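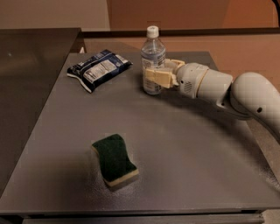
I'd been promising myself a trip out to Bronudden since spring, and in June I finally got on the bus and went. Humden, the robotics outfit that has the old school building up there, opens its doors to the public twice a year, and you get to stand much closer to the machines than I expected. I brought a notebook and a sandwich. The sandwich turned out to be a smart move, because the café was closed.

My guide for the afternoon was Hiếu Doãn, who works on grasping and talks about it the way my uncle talks about bass fishing. He started me off with the project they call Soter. The idea is easy enough to explain: an arm that tidies a table in an ordinary home. Clearing it, wiping it, putting the drinks away, all the stuff you do at the end of the night when you'd much rather be in bed.

"People want to see it do something hard," Hiếu told me. "I keep telling them, this is hard!"

And you know what, I get it now. Take a water bottle. It's slick, it squishes when you squeeze it, and it's see-through, so the cameras have a rough time working out where the plastic stops and the wall behind it starts. Squeeze too little and it slides. Squeeze too much and you've got a crumpled bottle and maybe a puddle. Then there's the snack bag, which I figured would be the easy one (it weighs nothing!), but a bag never has the same shape two times in a row. Hiếu says he's lost more afternoons to chips than to anything else in his career.

The sponge is everybody's favorite. It has one soft side and one scratchy side, it gives when you pinch it, and it springs right back afterward. A kid next to me asked if the robot could do his dishes and Hiếu said to ask again in six years, and the kid looked crushed.

What surprised me most was how slow I wanted to go once I got into it. I'm an impatient person. I fast-forward through cooking videos. But I stood by that gray table watching an arm deal with a drink, and I didn't check my phone at all.

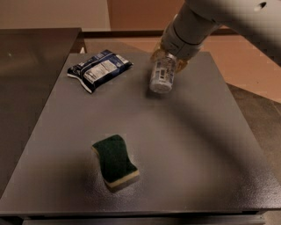

The part I really wanted to ask about was what happens after the grab, when the thing is in the fingers and has to go somewhere. Hiếu said that's where most of his team's arguments start. A bottle can tip a little in the grip, and then the arm has to know it's tipped before it sets anything down, or over it goes. A person fixes that without thinking, with a little roll of the thumb. Two flat fingers don't have a thumb to roll.

His coworker Jankauskaitė, who everyone there calls by her last name, wants the arm to put the bottle down and try again whenever it isn't sure. Hiếu would like it to work with what it's got. They've been having this fight for two years, quite cheerfully as far as I could tell, and they had a good chunk of it again in front of me while a line formed behind us.

I asked which of them was winning. "Depends on the bottle," said Jankauskaitė.

If you want to go, the next open day is in the fall, and the doors open at 2. The bus stops at the bottom of the hill, so wear decent shoes, and bring your own lunch.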